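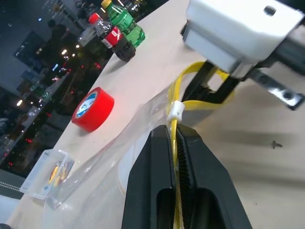 Yellow cable with its white clip or sleeve, other end in a tangle.

Small unit lease - what would you push back on?

mudlark77
Posted 7 April 2021
We have been in a temporary place for a while and have now been offered a proper unit on the Cerkuton estate, edge of Dornovthorpe. Rent is 600 a month plus VAT. Service charge is 388 a quarter, which covers the yard, the bins and outside lighting. Five year lease, break at year three, and they want a deposit of 3,000. Ground floor, one loo, a sink that has seen better days. The agent wants an answer by the end of next week and I have never signed anything longer than twelve months. What should I be arguing about?

gatepost
The repairing clause, before anything else. If it says full repairing you could be handing back a nicer building than you were given. Ask for a schedule of condition with photos, attached to the lease and signed by both sides. We didn't have one at our old unit and paid for a roller door that was bent when we moved in.

mudlark77
It does say full repairing. I'd read that as meaning the inside only.

gatepost
It won't mean that unless it says so. Read the definition of "premises" at the front, it'll be in there whether the roof and outer walls are yours.

tinhat_lou
Disagree with putting that first. On a small modern unit the roof is unlikely to bite you in three years. The break clause is where people get caught. Check if it's conditional. Ours said all covenants had to be complied with, and a late service charge payment was enough for the landlord to argue the break was no good. Cost us another year.

gatepost
Who said it was modern? Those Cerkuton units were there when I was at school.

tinhat_lou
Fair enough, I was thinking of the new row by the roundabout. I'd still read the break first.

mudlark77
It's the old row, third from the end. How much table space and so on do people allow per person? The room is long and thin and I don't want to find we can't get past each other. We'd be taking this one and probably buying a second to match.
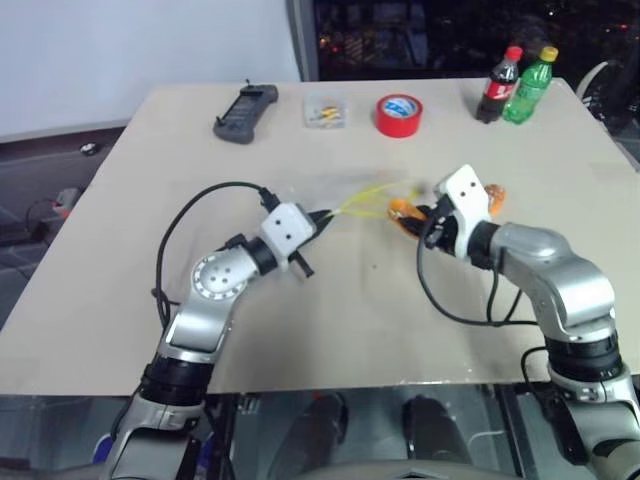
The square table, beige top.

brackenside
For a long thin room I'd put everything down one wall and keep the other clear for walking. Square tables waste space in a thin room, two narrow ones would suit you better. Check which wall the sockets are on as well. Rewiring ours cost up to 3,000 by the time the plaster was made good, and the landlord paid none of it.

mudlark77
Sockets are all on the left, five doubles. I like the square one though. You can get at it from every side.

brackenside
Only if you leave the room for it. Mark it out on the floor with tape before you buy another.

Barbu
Has anyone mentioned rates? You may get small business relief but you have to apply, it doesn't come off by itself. And ask what happens to the service charge. Is it capped? My brother-in-law's went up every November with no explanation.

mudlark77
No cap that I can find. I'll ask for one.

tinhat_lou
They'll say no to a cap and yes to a shorter rent-free period, in my experience. Ask for three months and settle for one. And pay for a solicitor - not the one the agent recommends.

gatepost
Agree with that bit at least.

mudlark77
Agent has come back. Six weeks rent free, schedule of condition agreed, no movement on the cap. The break is only conditional on the rent being up to date. Solicitor has the draft now.

tinhat_lou
That's a decent break clause. Put the notice date in your diary today.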